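Hand-held Gripper Inspection Checklist – Laundry Handling Station, Whitlock Site
June
Prepared by Imogen Fairclough, Equipment Safety
Reading time: 2 minutes

Reason for inspection: During garment sorting, an operator reported that the fingers of gripper 2 did not open fully on release. The operator's fingertip was pinched while freeing the fabric by hand. First aid was given and no further treatment was required. The gripper was tagged out by Dennis Bellamy and inspected the same afternoon.

1. Finger pads secure and free of splits
Result: Fail. The left pad had lifted at its lower corner. Fabric threads were found underneath. Pad replaced.

2. Linkage moves freely through full travel
Result: Fail. Travel stopped at 70 per cent of full opening. Lint was packed behind the left linkage plate. Cleaned and retested – full travel restored.

3. Pivot screws present and tight
Result: Pass. No movement under hand pressure.

4. Handle sound, no cracks or sharp edges
Result: Pass.

5. Grip force within the site limit of 35 newtons
Result: Pass after cleaning. The reading before cleaning was not recorded. Staff are reminded to take this reading before any work is done on the tool.

6. Service interval observed
Result: Fail. The interval is 3,000 cycles. The log supplied by Nallow shows that the last service was missed.

Small items are to be gripped by one end and clothing not in use kept to the side, as at the sorting table.

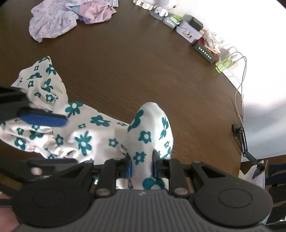 Sorting work with the hand-held gripper: floral sock held between the blue finger pads.

7. Cables clear of the working area
Result: Pass with comment. Cables at table edges should be secured so they cannot catch on the tool or the operator's sleeve.

8. Table clear of items not needed for the task
Result: Comment. Boxes, paper and other small objects should be removed before work begins. Ismail Abdel Rahman to add this to the start-of-shift check.

9. Operators instructed in safe release
Result: Fail. Two operators had not been shown the release procedure. Fabric must not be pulled from the fingers by hand. If the fingers do not open, the operator is to set the tool down and call the shift lead.

Outcome: Gripper 2 may return to use once items 6 and 9 are closed. Matúš Halás is responsible for both. The remaining grippers are to be checked against items 1 and 2 before their next use.

Reviewed by: Inês Matos

Contact: Equipment Safety Office, Prasness | © Prasness | Back to top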